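Progress report, July: location support for the Jaltley series
Submitted by the production office, Lysenko unit

This report covers the second stage of the grant, from the end of set preparation to the close of exterior filming for episodes 1 through 3. Interior work will be covered in the next one. 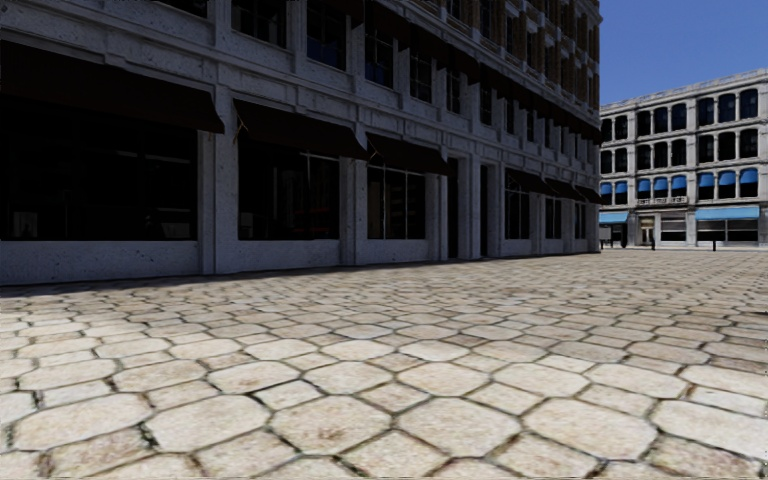
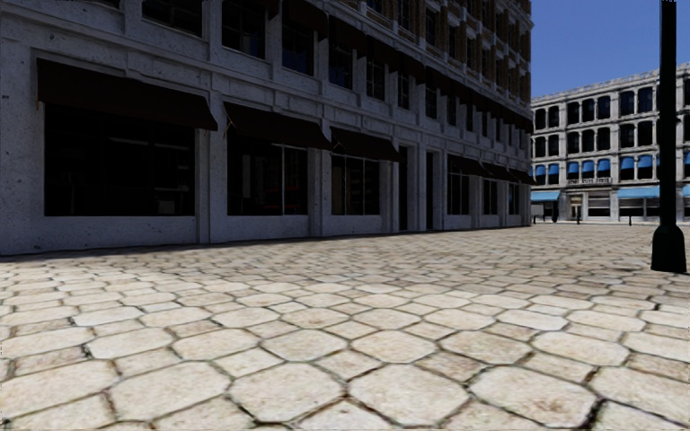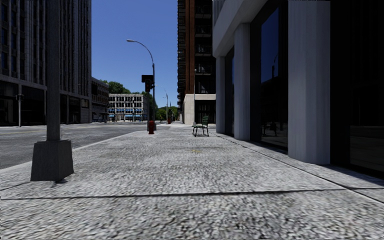

Exterior filming is finished except for one short night sequence, which has been moved to the next stage. The script sets the story in 1904, and most of the outdoor material was planned for the old quarter of Erko. Dialogue scenes went to plan. The market riot took an extra morning after the horses were held up on the coast road. On ground surfaces, the art department has asked for one rule to apply to all remaining work: pale stone paving in large octagons, with the smaller four-sided stones between them, can be dressed as period with straw and dirt, but a sidewalk that runs beside an asphalt road needs a full covering and should be budgeted that way. The covering line in the revised budget reflects this.

Local hiring
The grant requires us to report on background cast taken on from the district. We hired 238 extras for the riot and the funeral procession. All were paid at the agreed day rate, and meals were provided on both calls. Costume fittings ran longer than planned, mainly for boots, and we had to bring in a second rack of sizes from the Danel workshop. The workshop has since agreed to hold that stock for us until the end of the shoot.

Closures and access
Streets were closed for a total of 30 hours, all within the permit. Shops inside the closed area were paid the standard compensation. Two claims are still open – one for lost deliveries and one for a scratched shop door – and we expect to settle both before the next report. Filming stopped at 10 p.m. each night as the permit requires.

Security
Visitors took photographs from outside the barriers, and a few of these were posted on fan sites with guesses about who dies in the third episode. Nothing from the script itself has come out. Call sheets now use scene numbers only, with character names removed.

Spending
Transport is over budget and catering is under. The difference between the two is small and can be met from contingency. We are asking to carry the unspent part of the night filming allowance into the next stage. A revised schedule and the signed permit copies are attached.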